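Subject: Re: Open day at the Furnus house – program and practical points
List: Wumel announcements
Date: March 6, 2022

Dear list members,

Several members replied to last week's notice with questions. The relevant part is quoted here, followed by our answers.

> The Wumel project will hold an open day at the Furnus house, hosted by
> Billen. Visitors will see household tidying tasks performed by a two-armed
> robot in a furnished home. Places are limited to 100. Please state
> whether you wish to attend the morning or the afternoon session.
> Will those who attended the Teoh demonstration in August see new work?

Yes. The Teoh demonstration took place in a test hall with bare tables and marked floor positions. At the Furnus house the work is done among ordinary furniture, and the route between the seats is narrow in places. The tasks have also been changed – there is less sorting on a tabletop and more work at floor level.

Both sessions follow the same order. Visitors are asked to stay with the group to which they are assigned.

1. Reception and safety briefing
Please arrive ten minutes before your session and give your registration number at the door. Bags and coats will be left in the hall. The briefing is required for all visitors, including those who attended in August.

2. Living room
The task concerns the small trash bin, which has a white plastic liner and stands on the rug within the robot's working area. The operators will explain how the two grippers are used and how the arms are kept clear of the coffee table and the armchair. The patterned rug and the glossy tabletop are of interest to members working on perception, and questions on this point are welcome. Visitors will watch from the doorway.
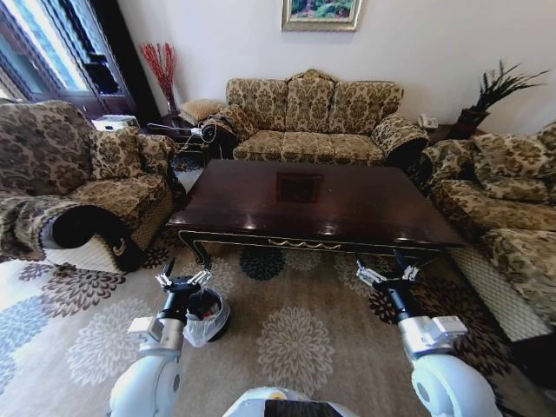
3. Discussion with the operators
The discussion will be held upstairs and will last half an hour. The Wumel log now holds 3271 task attempts, of which some 900 were recorded at floor level. Printed summaries will be provided. Members who wish to receive the full log should write to the project office – it will not be posted to this list.

4. Departure
Groups leave by the garden gate. Parking on the street is not permitted during the sessions, and visitors arriving by car should use the public lot 400 meters north of the house.

Registrations should be sent to the Billen events desk, not to the list address. A confirmation will be sent for each place.

With kind regards,
Wumel Project Office
Billen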